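Let the Phone Ring at the Library

I have a strong opinion about phones, and it's the opposite of the one people my age are supposed to have. I think the reference desk at every public library should have a phone that a person picks up, and I think more of us should be calling it.

I know how this sounds. I own a computer. I can look things up. But last December I was trying to find out when the footbridge behind my street was built (it has a date on it, but somebody painted over the middle) and I spent a whole evening reading the same three sentences copied onto nine different websites. None of them agreed with the paint. So in the morning I called our branch, the one on Vandmont Avenue, and Kerubo Mugo picked up on the second ring.

She didn't know either! That's what I loved. She said "huh," and put me on hold, and came back with a question about which end of the bridge I meant. Then she called me back after lunch. The answer was 1905, and it came with the name of the newspaper she'd found it in and a warning that the paper got the builder's name wrong the first time and fixed it a week later.

Try getting a search box to call you back after lunch.

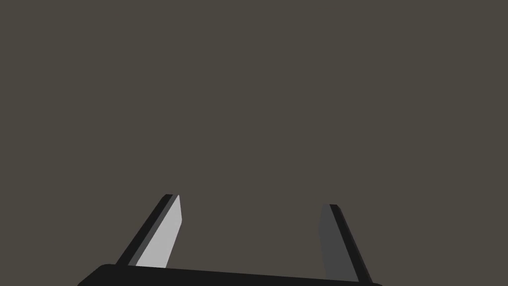 What the city wants to do

The plan going around is to drop the phone line and send everybody to a web form. You type your question, pick a category from a menu, and get an email. My question about the bridge would have gone under "Other." Most good questions go under "Other," I suspect.

The argument for the form is money, and I'm not going to wave that away. The branch took 1215 calls last year, and I've heard people say that's a small number for a line with paid staff behind it. Well, okay. I'd say it's 1215 times somebody in this town got to talk through a problem with a person who likes problems. Plus those same staff are at the desk anyway, helping whoever walks in. The phone sits there between them and the stapler.

My neighbor Sinan Akgül disagrees with me, and we've been going at it over the fence for weeks. He says forms leave a record and phone calls don't, and he says he hates being put on hold more than he hates being wrong. Fair enough, Sinan. But his mother-in-law calls that desk for bus times, and she's not filling out any form with a drop-down menu on it.

What I'd do instead

Keep the line open 6 hours a day, the busy ones. Print the number on the due date slips, where I'd guess half the town would see it for the first time. And put up with a few silly calls, because I've made some of them myself. I once asked how to get candle wax out of a library book, and yes, it was that library's book, and yes, I paid for it.

The comment period is still open and you can leave yours at the front desk, on paper. Or you could call.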